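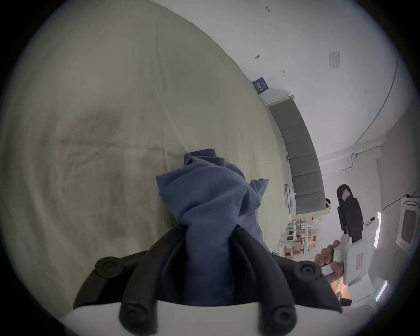
Blue cloth and sheeted bed, upholstered headboard behind.

Housekeeping Guidance > Bedrooms > Bed Surfaces and Headboards

Filed under: Rooms and Linens, Step-by-Step

Wiping Down a Bed Area Between Guests

This procedure applies to all guest bedrooms at Istetti and to the upper-floor rooms at Mahlangu. It covers the dusting of the headboard, the wall behind it and the light switch, and the inspection of the bottom sheet. It does not cover mattress cleaning, which is described in a separate procedure. Staff should allow 22 minutes for a double room.

Before You Begin

Remove the comforter, blankets and pillows and place them on the luggage bench or a clean chair. Used linens must not be set on the floor. Leave the bottom sheet on the bed for now. It protects the mattress from dust while the headboard is being cleaned.

You will need:

- Two blue cloths, one for dry work and one for damp work
- A soft upholstery brush
- A spray bottle of lukewarm water with a small amount of mild dish soap
- A hand vacuum with a narrow nozzle
- A laundry bag

Blue cloths are reserved for bedrooms. Cloths of any other color are to be returned to the cart.

Step 1. Dust from the top

Start with the wall above the headboard. Gather the dry cloth loosely in the hand so that several folds are available, and turn it to a clean fold as each one becomes dirty. Wipe the top edge of any sign or picture and check that it hangs level. Go lightly around hooks and screws, which can snag the fabric and mark the paint.

Wipe the light switch plate with a dry cloth only. Do not spray liquid on or near a switch.

Step 2. Clean the headboard

Padded headboards made up of separate panels collect dust in the seams. Run the narrow nozzle along each seam, beginning with the highest, and then brush the face of every panel downward with short strokes.

If a panel has a mark, spray the damp cloth, never the headboard itself. Press the cloth on the mark and lift. Rubbing in circles will raise the nap and leave a ring on gray and other mid-tone fabrics. Let the panel air dry before pillows are placed against it. Marks that remain after 2 attempts should be reported to Johannes Nel, who keeps the upholstery schedule for both buildings.

Step 3. Inspect the bottom sheet

Open the curtains and turn on the ceiling light. Pale sheets should be checked from the foot of the bed and again from one side, as faint stains are easy to miss from directly above. Smooth the wrinkles with the flat of the hand while looking.

Any sheet that has been slept on goes to the laundry whether or not it is stained. If a stain is found, fold the sheet inward so that the stained area is on the outside of the bundle, fasten a tag to it and place it at the top of the bag. The laundry treats tagged sheets first.

Sheets in beige and cream are washed together. They are withdrawn from guest use after roughly 50 washes and passed to Snežana Leka in the linen room.

Step 4. Check the mattress protector and remake the bed

Look over the protector before fitting the fresh sheet. Replace it if it is damp or torn. Fit the two corners nearest the headboard first, then the foot, and pull the sides down evenly. Keep the sheet clear of the headboard panels so that the lower seam can be reached at the next cleaning.

Step 5. Put the cloths away

Place both blue cloths in the mesh bag on the cart. They are washed without fabric softener, which reduces their ability to pick up dust. A cloth used on a headboard must not be used on another room's furniture the same day.

Questions about this procedure may be directed to Shanti Bajpai, Rooms Office, extension 276. Requests for replacement cloths or brushes go to the supply desk before noon.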